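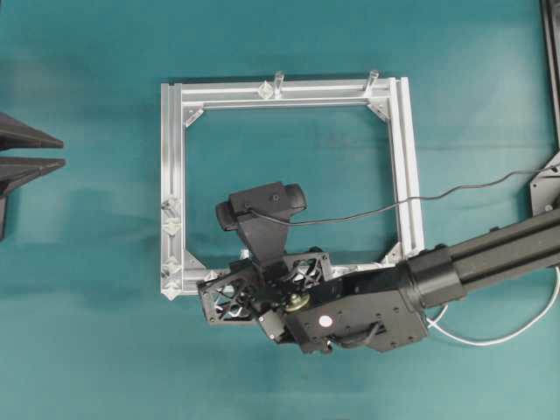

Bench Practice Writer (part-time, six months, renewable)

Driron is looking for a person who can write a rule that other people will follow when the boss is at lunch.

We build and run small robot arms for bench assembly. Over the years we have also built a book of rules for working around them. The book is called Kundeck, for reasons lost when the shared drive was moved, and it now holds 400 entries. Many are good. One says only "NOT LIKE LAST TIME." Two forbid each other. We would like you to fix this.

What you would do

Spend your first two weeks at the benches, watching the work and asking why. Expect to hear "we always have" a lot. Write it down anyway.

Cut Kundeck to 70 entries. We have argued over this number at length and would rather not reopen it.

Check each surviving rule against the safety standards that apply to our equipment, and flag any place where our habits and the standards have quietly parted ways.

Write the start-of-shift check for each bench: cables, fasteners, gripper, emergency stop, speed limit. It has to fit on one side of one sheet. The present one fits on one side of one sheet in the sense that the type is very small.

Sit in on risk assessments whenever a bench gets a new tool or a new job. A new gripper means a new assessment, including on Fridays.

Run the monthly near-miss meeting. People bring their own mistakes and there are pastries. The pastries have done more for our reporting rate than the poster did.
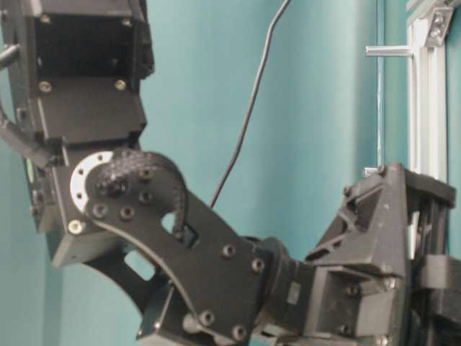

The cable rule came up while we were drafting this ad, and Kinnear asked that the following be included: whoever gets this job should know that "check cables" is a wish and needs to become an instruction. Check them where, with the arm in what position, and with the power in what state? I have signed that line every morning for two years and could not tell you what I was signing for.

We agree, and it will be your first assignment.

What we need from you

You have worked near machines that move on their own, in a plant, a lab, a repair shop or something like it. You know the difference between a stop button and a power switch and get a little tense when others don't. You write short, clear English. You can tell an engineer with 20 years on the job that a rule is unreadable, and still share a kitchen with them.

A degree is fine. So is no degree. Programming is not required, though you will be told about it.

What you get

Up to 24 hours a week, on site, at $1495 a week before tax. Paid training on the standards. Safety glasses that fit over regular glasses – we held out for the good ones. A desk by the window, next to the compressor.

You would report to the head of operations and work with Sketero, the outside firm that audits our benches every February. They are polite and they read everything, footnotes included.

How to apply

Skip the cover letter. Send a resume and one page: pick a rule from any place you have worked, quote it as it was written, and rewrite it so a new hire could follow it alone on a first morning. Tell us what you left out. Please remove your old employer's name, especially if the rule is funny.

Applications close Tuesday, January 1, 2019. Yes, we know. The inbox will be open even if we aren't.

Finalists will be asked in for a paid half day at the benches. Closed-toe shoes, long hair tied back, no lanyards. That one is entry 2, and it stays.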